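Drenden Wall Shelf - Section 8: Fixing the Brackets

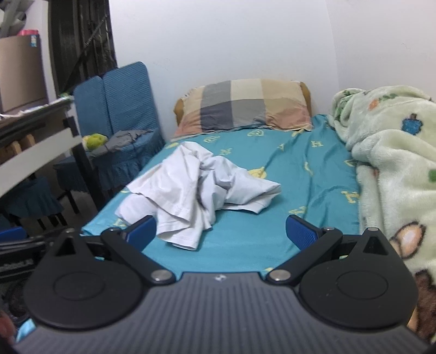
Fit the two brackets to the wall before you lift the shelf board into place. The Drenden uses round-head screws throughout, and all of them stay in view once the shelf is up. A round silver head, like the four in the photo, stands out clearly against a black part. If you want a quieter look, order the Urna cap set.

1. Mark the height of the shelf on the wall and draw a level line.
2. Hold the first bracket to the line and mark both holes.
3. Drill each hole 30 mm deep and push in a plug.
4. Drive the screws by hand until snug - do not use an impact driver.
5. Repeat for the second bracket, 500 mm from the first.

Note: On drywall, use the Ustton anchors from bag 11 in place of the plugs.

Caution: Check for pipes and cables before drilling. Do not load the shelf until every screw is tight.

Revised May 7, 2020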